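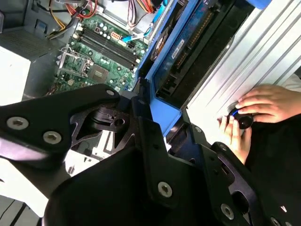 Wrist view, Birkumow gripper in the open desktop case. CPU socket empty.

Filed under: Bench Notes / Kit on Trial

Tuesday, August. Day 2 with the Birkumow on loan from Ondden. The brochure says "ready in 12 minutes", presumably for people who already own one that works. I had it moving after lunch.

Fingers are solid, bolts all hex socket, so one key does the lot. Bulky for case work though. The plates hide a good part of whatever you're trying to reach, and between the SATA lead and the blue drive carrier there isn't much room to be bulky in.

Themba wants it tried on the memory slots next. I want the loan agreement read first, especially the bit about breakages.

Price as quoted: 224 a month, 40 more for support. Ask Ondden what support consists of.

We use cookies to remember your preferences. Accept / Manage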